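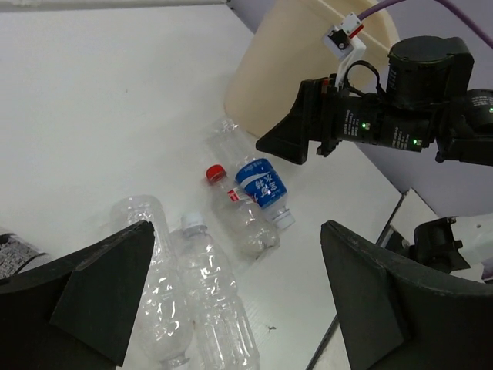
Press Information No. 9/2021

Bellero Brings Deposit Return for Plastic Bottles to Small Shops

Clornetti, October 22, 2021 – The beverage company Bellero is extending its deposit program for plastic bottles to small neighborhood shops. Until now, customers could return their empty bottles only at the large supermarkets of the Vida chain. From today, 100 independent shops in Clornetti and the neighboring town of Bulis also take part.

The deposit is 10 cents per bottle and is paid back in cash or taken off the next purchase. A receipt is not needed. The bottles should be empty and the label must still be readable. Caps can stay on the bottle, they are recycled together with it.

Many residents had asked for return points closer to home. In July, Bellero started a test with nine shops in the old town of Bulis. The shop owners reported that the work at the counter was small, but that they had too little space for storage. For this reason, the bottles will now be picked up twice a week – in the old town, where the streets are narrow, also in the early morning.

Participating shops receive collection bags and a handling fee from Bellero. Shops with a sales area below 900 square feet can order a folding rack free of charge. Glass bottles and cans are not part of the program at this time.

A list of all return points is available at every Vida supermarket and at the town halls of Clornetti and Bulis. Shop owners who want to join can register with the Bellero sales office in Clornetti.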